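現場だより 5月号 セル担当から

Ukonセル、週次点検のやり方が変わりました

急ぎで書いてます。読みにくかったらすみません。

先月からバタバタしていたUkonのセル(台所小物を掴んで置くやつ)、ようやく落ち着いたので共有します。触る人、触る予定の人は最後まで読んでください。触らない人は「ケーブル」のところだけでも。

何があったか

朝一の立ち上げで手首まわりの通信が落ちる。再起動すると戻る。昼前にまた落ちる。これが続きました。ログを見るとエラーは毎回同じ 3664 番。最初はコントローラ側を疑って基板を差し直したり、電源を替えてみたり。まる一日つぶしました。結果は変わらず。

Riihimäkiの工場からOskari Hämäläinenさんがちょうど来ていたので見てもらったら、ものの五分で「ケーブルを見ましたか」と。見てませんでした。手首の付け根で曲がりがきつく、結束バンドが食い込んで被覆が白っぽくなっていました。手首を 90 度ひねった姿勢でだけ落ちる。手で軽く揺らすと再現。原因はそこでした。

直した内容

手首側のケーブルを一本交換。結束バンドは全部切って、面ファスナーに変更。締めすぎ防止です。アームに沿わせるループも前より大きめに取り直しました。見た目はちょっとだらしないですが、これで正しいので「きれいに」まとめ直さないでください。お願いします。ほんとに。

交換したケーブルの在庫は棚の Semell の箱に残り一本。次の分は発注済み、納期はまだ返事なし。使ったら必ず紙に書いてください。前回、書いてなくて探し回りました。

交換後は低速で全軸を一往復、そのあと通常速度で把持の繰り返し。交換後の通し運転は 1643 回で打ち切り、通信落ちはゼロ。もっと回したかったけど時間切れ。しばらくはログを毎夕見ます。

確認運転のときの台の上

点検後の確認は、普段の作業に近い置き方でやることにしました。何もない台で動かしても手首がたいしてひねられないので、今回のような不具合は出ません。皿、その上に横倒しのケチャップのボトル、おもちゃの果物、フライパンとミント色のフライ返し、水切り、計量カップ、小さいボウル。右側にはオーブントースター。トースターがあるとアームの逃げ方が変わるので、どかさずにそのままで。

置き場所はミリ単位で合わせなくて大丈夫。ただしケーブルが台の上に垂れる側に背の高い物を増やすのは禁止です。引っかけます。

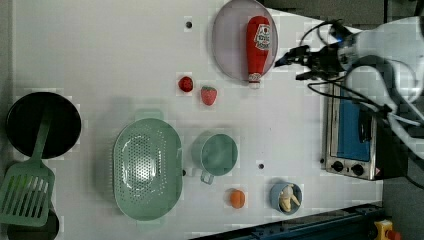 週次点検の手順(新)

1. 始める前に非常停止を押して、効くことを確認。黄色い箱に赤いボタン、台の右手前の角です。押す、止まる、解除、リセット。ここを飛ばす人がいるみたいなので一番上に書きました。

2. アームを待機姿勢へ。電源を落としてからケーブルを目で追う。根元から手首まで全部。白っぽいところ、つぶれ、テカリがあればその場で中止して連絡。

3. 手でケーブルを軽くつまんで動かす。引っぱらない。コネクタのガタも一緒に見る。

4. グリッパの指。二本とも、先端の汚れを乾いた布で拭く。アルコールは使わないこと(指先の材料が硬くなります。一度やってしまいました)。開閉は電源を戻してから三回、左右の動きがそろっているか。

5. 指の固定ねじ。トルクドライバーで。値は制御盤の扉の内側に貼ってあります。手の感覚で締めるのはなし。

6. 台の天板を拭く。穴に物を落とさない。先週ねじを一本落として、下から拾うのに台の下にもぐりました。

7. 金属レールに切りくずやほこりがたまっていないか。エアで吹かずに掃除機で。吹くとぜんぶアーム側に行きます。

8. 小物を置いて確認運転。最初は低速、次に通常速度。途中で音が変わったら止める。気のせいでも止めてかまいません。

9. 点検票に記入、名前も。チェックだけで名前なし、が今月もう二枚ありました。

所要時間は慣れれば二十分くらい。最初の一回は倍みてください。

トースターと小物について

オーブントースターはあくまで作業対象の置物あつかいで、コンセントには挿しません。中で何か温めようとしないように。警告ラベルは剥がさないでください。

小物は使い終わったら箱へ。果物のおもちゃは表面がつるつるになってくると滑り方が変わるので、把持の成績が急に落ちたらアームより先に小物のほうを疑ってください。いちごがあやしいです。ヘタのところが掴む向きで結果がばらつきます。これはValtteri Peltonenさんが調べてくれていて、まとまったら次号で。

プログラムの話も少し

待機姿勢を変更しました。前の姿勢は手首がひねられたまま止まるので、夜じゅうケーブルに力がかかっていたことになります。新しい姿勢のプログラム番号は 2032。古いほうは消さずに残していますが、呼び出さないでください。月が変わったら消します。

ショートカットに古い番号を登録している人は各自で直してください。わからなければ声をかけてもらえれば一緒にやりす。

まだ片付いていないこと

・手首のカバー。Lindachに試作を頼んでいて、来たらケーブルの出口の形を見なおします。今のままだと角が立っていて、また同じところが擦れそう。

・点検票の電子化。紙でいいという声と、紙はなくすという声と両方あり。とりあえず紙のまま。

・工具箱の六角レンチ、細いのが一本行方不明。持っている人は黙って戻しておいてくれれば結構です。

・台の高さ調整脚。右奥がわずかに沈む気がする。水準器を借りてきて測ります。

・予備のグリッパ指。前に削れたものと新品が同じ袋に入っていたので分けました。新品は透明の袋、削れたのは茶封筒。混ぜないように。

当番について

今月の残りは私が見ます。来月からは二人一組の交代にする予定で、表は制御盤の横に貼ります。都合の悪い人は表が出る前に言ってもらえると助かります。出たあとだと組みなおしが面倒なので。

初めての人は、一回目は必ず誰かの横について見るだけ。二回目で自分の手でやって横から見てもらう。三回目から一人で。急いでいても順番は守ってください。

Oskariさんは来月もう一度来ます。聞きたいことがあれば点検票の裏の余白に書いておいてください。まとめて渡します。前回は全員が口々に聞いたのでお昼を食べそこねていました。申し訳なかったです。

あと、夕方に運転を止めるときは待機姿勢に入ったのを見てから電源を落とすこと。画面の表示だけで判断しない。アームのほうを見てください。

写しが必要な人は共有フォルダの「Ukon_点検」の中。ファイル名に旧と付いているのは見なくていいです。

(セル担当)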